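When the Machine Takes the Easy Shift

By Flynn Treloar

I work eleven years already in goods sorting, the last ones at the Lendard depot outside Wernow. My opinion on robots is therefore not from books.

In April our management brought the first arms to the returns section. Before this, 17 people sorted opened cartons of snacks and drinks by hand. Now it is 11, and the others were moved to the loading dock. No one lost a contract, and I want to be fair about it. But the loading dock is cold, and it is heavy work for a woman of sixty.

What changed most is the talk. When you sort biscuits and bottles with a colleague across the table, you speak about children, about rent. Next to an arm you wait. You look if it takes the small flat thing or misses it, and you stay quiet.
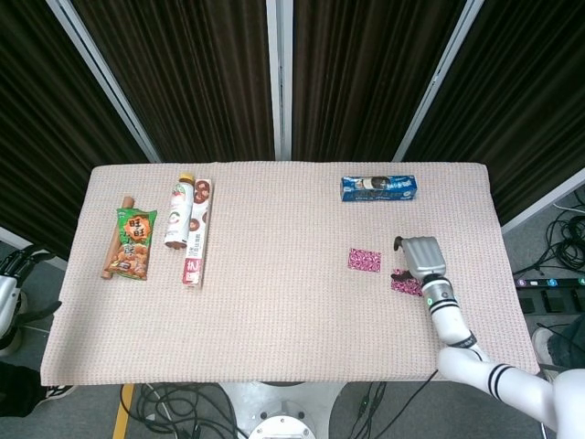

My colleague Katsuhiko Sakai disagrees with me. He says his back is better, and he likes to teach the machine – he was given a course and a little more pay. I believe him. Still, only two persons got this course, and more than 194 in the depot did not.

So my request to the company is simple. Put the training hours in the contract, for everybody, before the next arms are ordered. And ask the people at the table which work they want to give away. I would give away the lifting. I would keep the sorting.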